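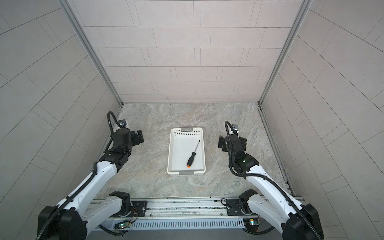 Call for Participants: Saturday Serials, Double Bills and Sticky Floors – An Oral History of Moviegoing in Rulldale and Betley

Did you grow up going to the movies in Rulldale or Betley? Did you stand in line at the Jirico in the rain, or share one bag of popcorn between two sisters and a cousin, or get walked out by the usher for laughing in the wrong place? If so, we would dearly love to hear from you, and we hope you'll read to the end of this page, even though it goes on a bit.

We are collecting spoken memories from people who went to the old neighborhood movie houses in our two towns, from as far back as anyone can remember up to the July when the Jirico showed its last picture. The recordings will be kept in the local history room at the Rulldale library, where anyone can come in and listen, and parts of them will be used in an exhibit and a small printed book.

The Jirico had 454 seats when it opened, 179 of them up in the balcony, and we know a fair amount about the building itself. We have the floor plans, a box of ticket stubs, and the ledger where the manager wrote down what was showing and what the weather was doing. What we don't have is much from the people who sat in those seats. The ledger will tell you that a western played for two weeks, but it won't tell you who went four times and why, or what they ate afterward, or whether their mother knew where they were.

Who we are looking for

Anyone who went to the movies in Rulldale or Betley as a child, a teenager or a grown-up. You don't need to have been a great film fan. Some of the loveliest conversations we've had so far were with people who could not remember a single title but could tell us the color of the curtain and what the lobby smelled like when the heat came on.

We would be especially glad to meet:

People who worked at a movie house – ushers, projectionists, ticket sellers, candy counter staff, cleaners, or the kids who put up the posters for a free pass

Anyone who remembers the Du, the little second-run house in Betley, which we know far less about than we would like

People who saw movies in a language other than English at either house, or who went with family members who needed the story whispered to them as it went along

Couples who had a first date there (we will happily talk to you together or separately!)

What taking part involves

We'll start with a short phone call so that we can get to know each other a little and you can ask anything you like. After that comes one recorded conversation, which usually lasts 2 hours with a good long break for coffee in the middle. We can come to your home, or you can come to us at the library, where there is a quiet room with comfortable chairs and an elevator. A friend or relative is very welcome to sit in, and we've found that they often end up talking too.

There is no list of questions to study beforehand. If you have old programs, photographs, ticket stubs or a diary, please do bring them along. We can copy them while you wait and you'll take the originals straight home with you.

Once the conversation has been typed up, we will send you a copy to read. You may correct it, add to it, or ask us to leave parts out. You can also decide how you'd like to be named, whether that's your full name, your first name, or no name at all. Nothing goes into the exhibit or the book until you have said yes in writing, and you can change your mind at any point before the book goes to the printer.

We can't pay a fee, I'm sorry to say, but we will cover your bus fare or parking, and everyone who takes part will receive a copy of the book and an invitation for two to the opening night. There will be a film, of course – we are still arguing over which one, and suggestions are welcome.

How to get in touch

Please leave your name and a phone number at the front desk of the Rulldale library, marked for Lorena Paredes, or drop a note in the mail to the same place. Tell us in a line or two which movie house you went to and when, as best you can remember. Guesses are fine. If writing is difficult, the desk staff will be glad to take your message down for you. Conversations can be held in English or Spanish.

We'd like to hear from you by February 7, 2019 if you can manage it, so that we can plan our visits. And if you aren't a moviegoer yourself but have a neighbor or an aunt who is, please print this page out and take it over to them.

With thanks and warm wishes,

Lorena Paredes
Project Coordinator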